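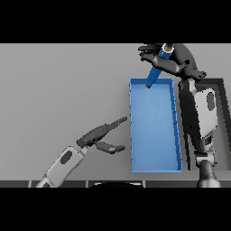 Category: Robot failures and incidents

Wanico grip-release fault

The Wanico grip-release fault was an error in the control software of the Wanico two-armed bench robot. It caused the right hand to keep hold of an object after the controller had recorded it as put down. The fault was first seen in simulation, where it was taken for a rendering problem, and was later reproduced on a physical machine at the Skulholm test hall. It is also known as the held-bottle fault, after the task in which it was found.

Background

Wanico is a control package for robots that work at a table from a fixed base. It was written at Amance, a firm that supplies handling equipment to small bottling and packing plants. The package was developed with a simulated bench, so that changes could be tried before they were loaded on to a real robot.

The standard trial was a tray task. A blue cylindrical object with a pale cap was held in the dark, many-fingered right hand and brought over the upper end of a long blue tray. The left arm carried a two-fingered gripper, which was kept open beside the tray. The right hand was to lower the object, open its fingers and withdraw upwards. The left gripper was then free to move the tray.

Description of the fault

The controller decided that an object had been released by comparing the commanded position of the fingers with a stored open position. It did not check the measured position. If the command to open was sent while the wrist was still turning, the hand could drop the command without reporting an error. The controller then marked the object as placed and went on to the next step with the fingers still closed.

Two results followed. The arm withdrew at the speed set for an empty hand, which was higher than the speed allowed with a load. The left gripper was also cleared to close on the tray while the held object could still be inside it. In the worst case both arms pulled against each other through the tray wall.

The fault did not occur on every run. It depended on the angle at which the object was carried. Objects held upright were released normally, while those carried at a slant needed a longer wrist movement and were more likely to be affected.

Discovery

In a batch of 157 simulated runs, the log listed every object as placed. Nuno Abreu, a test engineer at Amance, compared the log with the rendered output and found runs in which the tray had nothing in it at the end. The first explanation given was that the simulator had failed to draw the object on the tray floor. The report was closed on that basis in December.

It was reopened after a trial at Skulholm, in which a filled bottle was carried back over the edge of the bench and thrown clear as the arm slowed. The bottle struck a guard panel. There were no injuries. A second trial the same afternoon cracked a tray at one corner and tripped the overload cut-out on the left arm.

Investigation

The inquiry was carried out by Valente, an outside safety assessor, with Abreu as the contact at Amance. The simulated runs were repeated with the measured finger positions added to the log. In 66 of them the fingers had not reached the open position when the object was marked as placed.

Valente's report found that the simulator had behaved correctly and that the log had been wrong. It criticised the closing of the first report without a check of the hand data, and the use of the log as the only pass mark for a run. It also noted that the guard panels at Skulholm had been fitted for slow movement and had not been assessed for a thrown object.

Correction

Version 2 of the package changed the release check. The controller now waits for the measured finger position, holds the wrist still while the hand opens, and stops both arms if the fingers have not opened within 125 milliseconds of the limit set for the task. Withdrawal starts at the loaded speed in all cases. The left gripper cannot be cleared to close until the right hand has left the space above the tray.

Machines running the earlier version were limited to light, unfilled containers until they had been updated. The guard panels at Skulholm were replaced with heavier ones.

The tray task was kept as the acceptance trial, with slanted carrying angles added to the set. A run is now failed if the log and the final state of the tray do not agree.

See also

Overload cut-out
Release detection
Skulholm test hall
Two-arm handling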